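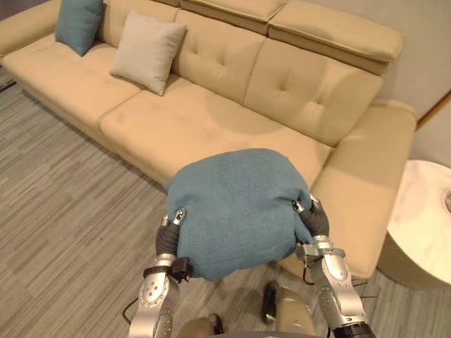 Throw pillow (also scatter cushion, accent pillow, toss cushion; in Australia nearly always just "cushion"). A small soft furnishing, loose, not attached to the seat, kept on a sofa, armchair, daybed or bed. Partly for the back, mostly for looks. Distinct from the seat cushion, which carries weight and usually belongs to the frame of the couch. Colour is the usual reason for buying one. A plain pale couch takes a strong colour easily, as with teal-blue on beige leather or leatherette, and repeating the one teal on a second cushion ties the two together without any pattern. Felt-like and slightly fuzzy covers are common at the cheaper and middle end and bulge into a dome when pressed from both sides, the filling having nowhere else to go.

Names and usage
"Throw pillow" is the ordinary Canadian term, "toss cushion" is heard there too, mainly from older furniture stores and upholsterers. Australian usage keeps "pillow" for the bed and "cushion" for everything else, though homewares catalogues now mix the two freely. "Scatter cushion" is British in origin, understood everywhere. "Bolster" is a cylinder. "Lumbar" is a long low rectangle for the small of the back.
The verb "to plump" goes with all of them. "Fluff" in Canada, same thing.

Construction
Two parts in most cases, a cover and an insert. Cover closes with a zip, buttons, an envelope flap or (cheap ones) is sewn shut for good. A sewn-shut cushion can't be washed apart from its filling, a common complaint.
Edges are either knife edge, a plain seam all round, or piped, or boxed with a side panel. Knife edge is the most usual on square throws. Flanged edges, a flat border past the seam, went out of fashion and have come back at least once.
Inserts are generally cut a little bigger than the cover. Same size gives slack corners, the so-called dog ears, where the point of the cover sticks out with nothing in it. Some makers round off the corners of the pattern very slightly to avoid this.

Fillings
Polyester fibre. Cheapest, light, washable, goes lumpy. Ball fibre lasts longer than sheet fibre and can be teased apart again by hand.
Feather. Heavy, holds a dent, needs plumping daily or close to it. Quills work through a thin cover so a downproof inner is needed.
Down and feather blends, softer, dearer.
Foam. Keeps its shape, dull to lean on. Crumbed foam is somewhere in between, and a nuisance if the inner splits.
Wool and kapok. Both older, both still sold. Wool mats down with time, kapok is silky and breaks to dust eventually. 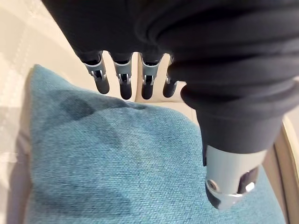

Of these, fibre and feather account for nearly all household cushions, and the difference shows most in handling. A feather insert collapses when gripped and stays collapsed. Fibre springs back, at first anyway. After a year or two of leaning the middle goes flat and the edges stay full, at which point most owners replace the insert and keep the cover. Sensible, as the cover is generally the costly part.

Covers and cloth
Cotton and linen breathe and crease. Velvet shows hand marks, has a nap, should all be faced the same way along a couch. Felted and brushed cloths pill at the point of most rubbing, which is usualy the front face just above the lower seam. Bouclé catches on jewellery and cats' claws. Outdoor cloth is solution-dyed acrylic or polyester, resists fading, feels a bit stiff inside.
Smooth leather and leatherette couches have their own problem - cushions slide. A cover with some fuzz or weave to it grips better than satin or a slick polyester. A tufted back helps as well, the dimples give the cushion something to settle against.
Dark or strongly dyed covers can bleed onto pale leather, particularly new ones in humid weather. Denim and indigo are the worst. Rub with a damp white cloth before first use and look at the cloth.

Sizes
No standard as such. In Canada inches are still used at the counter and centimetres on the tag. In Australia it is centimetres only. Squares are the bulk of the trade, 60 cm being about as large as is practical on an ordinary couch, anything bigger is a floor cushion in all but name. Rectangles go in front of squares or alone in the middle of the seat.

Arrangement
Several schools, none binding.
The symmetrical layout has a matching cushion or pair at each arm, centre left clear. Suits long low couches and is quickest to put back in order.
The weighted layout has more at one end. Looks more casual, leaves a clear place to sit.
The row, upright along the whole backrest, is mainly for daybeds. On a couch it takes up the depth of the seat and people end up putting them on the floor.
The "chop", a blow with the edge of the hand to the top of a feather cushion making a V, was a staple of display homes. The decorator Seren Wynne argued against it for years, in her column and in Soft Rooms, on the grounds that it creased velvet for good. Her rule was 2 cushions to a couch and the rest in a cupboard. Gwilym Maddocks took the opposite view and dressed one Poltow show suite with so many that the seat could not be reached, per a review at the time.
Couches with folding headrests need some care. A cushion stood high against the back stops the headrest folding, or falls behind it when it does. Keep them low, or off to the arm.

Tidying and routine care
Usual order in a lounge room: pick up whatever is on the floor, clear the seat, brush or vacuum it, cushions back last. Starting with the cushions means doing them twice.
Lift by the body with both hands, one each side, not by a corner. Corners are where seams go first. To plump, hold at opposite sides and push the hands together, let go, quarter turn, again. Then shake. Feather wants a drop onto its edge as well.
Rotate front to back now and then so that wear and fading even out. Fading is worst near a north-facing window in Australia, south-facing in Canada.
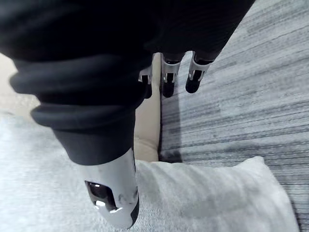
How often should throw pillows be washed?
Covers every couple of months in ordinary use, more with pets or small kids, and inserts once or twice a year if the label allows it.

Washing
Zip closed, inside out, cool wash, mild detergent, no softener on anything with pile. Line dry in shade. Put the cover back on very slightly damp if linen, bone dry if anything else.
Fibre inserts can be machine washed two at a time so the drum balances. Tumble low with a couple of clean tennis balls. Feather takes much longer to dry than it seems to and smells if put away early. Foam is hand washed only, pressed not wrung.
Wool felt is not machine washed at all. It shrinks and thickens. Sponge it, or dry clean.

Storage
Breathable bag or a blanket box. Vacuum bags are fine for fibre for a season, bad for feather over a long period, the quills snap. Cedar against moths for wool covers. Covers alone, folded flat, take up next to nothing, hence the habit of keeping one set of inserts and changing the covers in February or whenever.

Makers and trade
Mostly imported now. Small workrooms survive on made-to-order work, usually the same ones that do window seats, caravans and boats. Rusine, a cover-only label, sold by mail from its first catalogue of 94 designs, all knife edge, all zipped. Its founder Osian Mostyn had been a cutter at Rees, an upholstery shop, and used offcuts for the early runs. The Jolbridge pattern book, still traded second hand, lists 509 cushion shapes although a good many are the same shape with different piping. Compiled by Ifor Lloyd, revised later by Eduardo Belmonte, who added the metric tables and dropped the chapter on tassels.

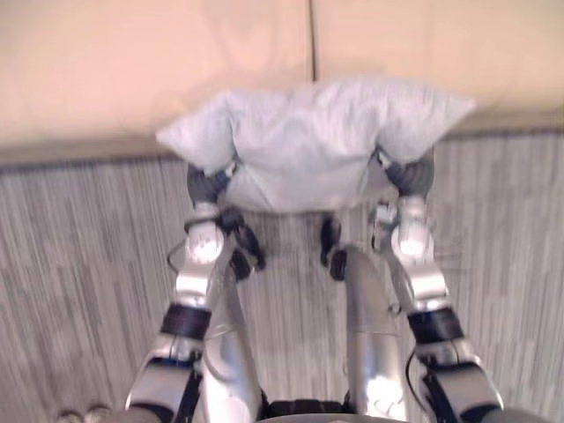 Shape in use
A cushion looks different off the couch than on it, a point made in most workroom manuals. Standing against a backrest it is held flat by its own weight and whatever is behind. Pick it up and the slack in the cover goes wherever the hands aren't. A soft light blue rectangle, squeezed from either side, will crumple through the face, sag in the middle and throw its outer corners out into little points, with the lower edge hanging as a round bulge. Some of this is a loose cover, some is simply a soft fill. The workroom test for fit is to lay the cushion down afterwards and smooth it once. If the wrinkles stay, go up one insert size. If the seams strain, go down.
Light colours show creasing by shadow more than dark ones do, therefor pale covers are often lined or cut from a heavier cloth.

Safety
Not for cots or for sleeping infants, in either country. Check labels for flammability on older foam. Loose buttons and tassels come off and get swallowed, by dogs mostly.

Disposal
Clean covers go to op shops or thrift stores, inserts often don't, many refuse them. Animal shelters sometimes take fibre inserts - ring first. Feather can be composted out of its case, slowly. Foam is landfill in most council areas.

See also
Bolster
Daybed
Piping (sewing)
Slipcover
Upholstery

Page last revised 14 Apr 2025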